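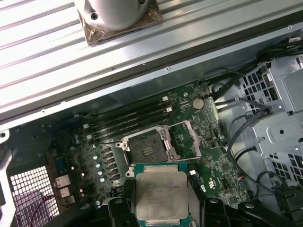

I moved the blog to a different host on 28th August, and it took most of a day. Nillent had put the price up twice and I was tired of their emails. The new place is Druvby, which Halyna Didenko has used for years for her walking site.

There were 821 posts to bring over and 1,301 comments. The posts came across fine. The comments arrived in the wrong order, and I had to run the import again after lunch. 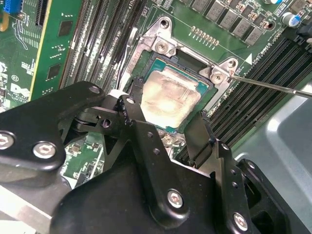
*Photo: Akosua Akolgo*

Old links should still work. The Eltgate posts have lost their maps and I'll put those back when I can, probably by December. Nine drafts went missing as well, none of them much good. If you read by email you will need to sign up again, as Druvby won't take the old list.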